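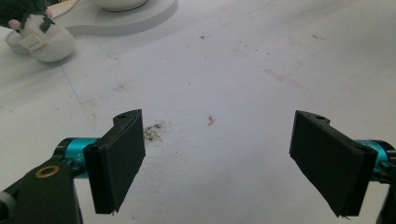

A white tabletop with a slightly textured surface

Tabletop

A tabletop is the flat upper part of a table, on which objects are placed and work or meals are carried out. It is usually supported by legs, a pedestal, trestles or a frame. The term is also used for the working surface of desks, counters and benches, although in the furniture trade these are often listed under separate headings. In everyday speech the word may also refer to goods used on a table, such as plates, glasses and linens.

Contents
1 History
2 Construction
3 Materials
4 Surface and finish
5 Care and repair
6 See also

History

Early tables in many parts of the world were boards laid across separate supports. The board could be lifted off and stood against a wall when the room was needed for another purpose. This arrangement remained common in European households through the Middle Ages, and the English word "board," in the sense of meals provided, comes from it.

Fixed tops became more usual as rooms were given settled uses. Joined tables, in which the top is attached to a frame with legs, were heavier than trestle tables and were less often moved. A household inventory of 1707 held at the Codton Museum of Domestic Life lists both kinds in the same house, with the trestle boards kept in an outbuilding and the joined table in the parlor. The inventory also records two spare leaves for the parlor table, one of them split.

Tops that change size have a long history. Draw-leaf tables carry extra leaves that slide out from under the main top. Gateleg and drop-leaf tables have hinged sections that hang at the sides when not in use. In the nineteenth century, extension tables with sliding rails allowed loose leaves to be added at the center.

Factory-made sheet materials changed the trade in the twentieth century. Plywood, particleboard and plastic laminate made it possible to produce wide, flat tops without joining solid boards. Schools, hospitals and offices were among the main buyers. The Millex works at Nesness, which had made solid wood tables for the restaurant trade, turned most of its production over to laminated tops and at its height employed 141 people. The works closed its solid wood shop in June of its final year and sold the remaining stock of boards to local joiners.

Construction

A solid wood top is normally made from several boards glued edge to edge. Wood swells and shrinks across the grain as the moisture in the air changes, and a wide top must be fixed so that it can move. Common methods include wooden buttons that fit into grooves in the frame, metal clips, and screws set in slotted holes. A top that is glued or screwed tightly to its frame may crack along the grain.

Breadboard ends are narrow boards fitted across the ends of a top to keep it flat. They are fixed firmly at the middle and loosely toward the sides. In older tables the breadboard end is often slightly longer or shorter than the width of the top, depending on the season.

Tops made from sheet materials move very little and can be screwed directly to a frame. Their edges are generally covered with a strip of wood, plastic or metal. The edge is the part most likely to be damaged in use, and loose edging is a frequent cause of repair.

The thickness of a tabletop depends on the material and on the distance between supports. Long tops may sag under their own weight if they are too thin. Builders deal with this by adding rails or battens underneath. A top 24 inches deep is a common size for small writing tables, while dining tops are usually much wider.

Materials

Wood remains the most familiar material. Oak, maple, beech, walnut and pine are widely used, and the choice depends on price, hardness and appearance. Softer woods dent easily but are simple to sand and refinish.

Stone tops, including marble and granite, are heavy and need strong supports. Marble is marked by acids such as vinegar and lemon juice. Glass tops are usually made from tempered glass, which breaks into small pieces. Metal tops, most often of stainless steel, are found in commercial kitchens and laboratories.

Surface and finish

The finish of a tabletop affects how it looks, how it feels and how well it resists damage. Oil and wax soak into wood or lie thinly over it and must be renewed from time to time. Varnish and lacquer form a harder film.

Manufactured surfaces may be smooth or textured. A high gloss reflects light and shows fingerprints and fine scratches, while a matte or lightly textured surface tends to hide them. Deeper textures can hold dirt and are harder to wipe clean. Paper placed on a heavily textured top may also be difficult to write on without a pad.

Color is chosen partly for practical reasons. White and other pale tops make spills easy to see and reflect light into a room. Dark tops show dust more readily. Somtochukwu Abubakar, in the guide Furniture for Public Rooms (Ogundipe), recommends pale, non-glossy tops for reading rooms and gives 11 sample layouts for rooms of different sizes.

Care and repair

Most tabletops can be cleaned with a soft cloth and mild soap. Standing water should be removed from wood, and hot dishes should be placed on a mat or trivet. Pale rings on a varnished top are commonly caused by moisture trapped in the finish, while dark stains usually lie in the wood itself.

Scratches in solid wood can be sanded out and the surface refinished. Veneered tops allow only very light sanding. Laminate cannot be sanded, and badly worn sheets are generally replaced or covered.

See also

Countertop
Drop-leaf table
Tablecloth
Trestle table
Veneer

This page was last edited on 10/04/2018.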